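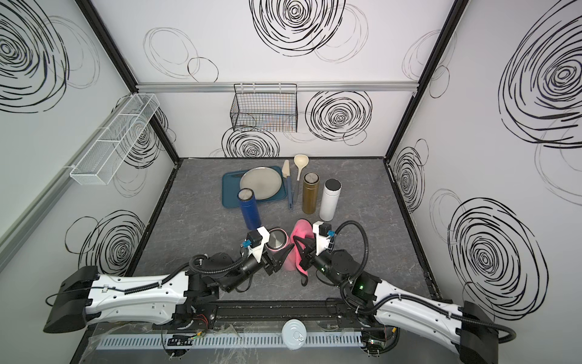
Kitchen items and bottles on the dark grey work surface.

17 October 2024
By Onni Nurmi, secretary

Minutes of the cross-country section, Mernthorpe Harriers

Chair: Kwabena Tetteh. Apologies were received from the junior coach.

1. Minutes of the last meeting
Accepted with one correction. The relay at Sillow was run over four legs, not three.

2. League race at Sillow
The senior women finished second and the senior men ninth. The men had only five runners at the start, one fewer than the scoring team needs, so the last place was filled with penalty points. Kwabena will write to all senior men before the next race and ask for a clear yes or no.

3. Course at Trellunen
The farmer has agreed to the same fields as last season, but the lower gate must stay closed. The long lap therefore becomes shorter by 73 metres. It was discussed whether to add a loop behind the barn. The meeting preferred to keep the lap simple and to move the start line back - agreed.

4. Entries for the area championships
Entries close 15 days before the race. Under-13 and under-15 athletes must have their league number when they enter. Two parents have asked if a girl may run up one age group. The rules do not permit this at the championships and Onni will answer them.

5. Araújo Trophy
The trophy for the best improved junior will be given in March, after the last league race. The engraving is not yet done for the previous winner. Kwabena has the cup at home and will take it to the shop.

6. Money
The account stands at 2591 pounds. The coach to the championships is not yet paid from this sum.

7. Other matters
Spikes longer than 12 mm were asked about. They are allowed at Trellunen, but not on the road crossing, where mats will be laid.

The next meeting will be held after the Trellunen race, same room.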